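Cuaderno de taller, 2021-11-23
Jornada de puertas abiertas, demostración del brazo

Apunto hoy mismo lo que recuerdo, que la última vez lo dejé para más tarde y al escribirlo ya mezclaba una sesión con otra.

Tarea que enseñamos: coger un objeto pequeño de la mesa, llevarlo hasta la taza y soltarlo dentro. Es la misma que veníamos ensayando con Feyisa (el programa de secuencias, versión de marzo con los parches de la semana pasada). Cliltus, el módulo de visión, lo dejé solo para localizar la taza. El objeto lo colocábamos nosotros a mano en la marca de cinta, y así se lo dije a la gente antes de empezar para que no se llevaran otra idea.

Preparación. Encendí antes de que llegara nadie, hice la puesta a cero y repasé los límites de las articulaciones. El límite del codo seguía con el valor del montaje anterior, lo corregí y guardé el fichero con otro nombre. Hay que borrar el viejo, que ya ha dado dos sustos. Altura de aproximación sobre el borde de la taza: 175 mm. Bajada final en 2 tramos, el segundo a velocidad reducida. Espera de 600 ms entre la apertura de la pinza y la retirada. Con menos espera, el objeto a veces se quedaba pegado a un dedo y salía otra vez con el brazo; eso lo vimos en los ensayos.

Visitantes. Vino el grupo de Wirnthorpe, después gente suelta, y al final la delegación de Flitdale, que se quedó más rato que los demás y preguntó mucho por los cambios de pieza. Explicó Siriporn Yensuk y yo llevaba el mando con la parada de emergencia. Funcionó bien repartirlo así. En los ensayos yo hablaba y vigilaba a la vez, y no hacía bien ninguna de las dos cosas.

Primera pasada: correcta. Segunda: correcta, aunque el objeto tocó el borde antes de caer dentro. Tercera: la localización devolvió una posición desplazada hacia el asa y paré yo antes de la bajada. Relancé la búsqueda y salió bien. Creo que fue el sol, que a esa hora entra por la puerta de cristal y cae sobre un lado de la mesa. Corrí un poco la cortina y no se repitió, pero no lo he comprobado de forma seria. Pendiente: registrar una serie con cortina abierta y otra con cortina cerrada, misma hora, misma taza.

De las demás pasadas no tomé nota una por una. Hubo otra parada, esta por un visitante que metió la mano para enderezar el objeto con el brazo en marcha. No pasó nada, el brazo estaba lejos. Para la próxima, línea en el suelo y decirlo en voz alta al principio de cada grupo.

Preguntas que salieron y que conviene tener contestadas por escrito:

Si el brazo sabe lo que ha cogido. No. Sabe la apertura de la pinza y la corriente del motor, y con eso decidimos si hay algo entre los dedos.

Si se puede mover la taza mientras baja. Ahora mismo no, la posición se toma una vez, arriba, y ya no se corrige. Siriporn quiere probar una segunda toma a mitad de bajada. Yo lo dejaría para cuando esté resuelto lo de la luz.

Cuánto se tarda en enseñarle una tarea nueva. Depende, y así contesté. La de la taza nos llevó 3 tardes, contando el tiempo perdido con el límite del codo.

Por qué una casa y no una nave. Porque las tareas que nos interesan son de mesa y con muebles alrededor, y en el banco del taller todo salía demasiado fácil.

Cosas del montaje que hay que arreglar. El cable grueso hace un bucle grande por debajo del brazo y en las posturas bajas me pone nervioso. Ponerle otra sujeción más cerca de la muñeca y repetir el recorrido completo a velocidad lenta, mirando solo el cable. Revisar también el apriete de los dedos de la pinza, que al final del día noté algo de holgura en uno. Puede ser el tornillo o puede ser desgaste, no lo desmonté.

Al recoger copié los registros al disco común, carpeta de demostraciones. Faltan los de la primera pasada: arranqué la grabación tarde.

Dejo pegada una foto de la tarea, con la pieza azul sobre la taza de los Moomin.

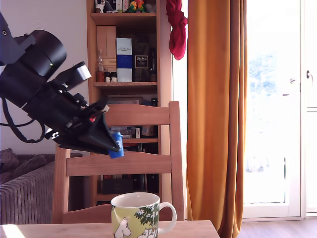 Prasetyo Sutanto: he leído la entrada y yo no tocaría los 600 ms hasta saber qué pasa con la holgura del dedo. Si un dedo abre más tarde que el otro, la espera lo está tapando, y al apretar el tornillo a lo mejor sobra la mitad. Lo de la cortina lo puedo medir yo, pero necesito que me dejéis el fichero de límites bueno y que el viejo haya desaparecido del disco. Y apuntad la hora de cada pasada, que en los registros copiados no la encuentro.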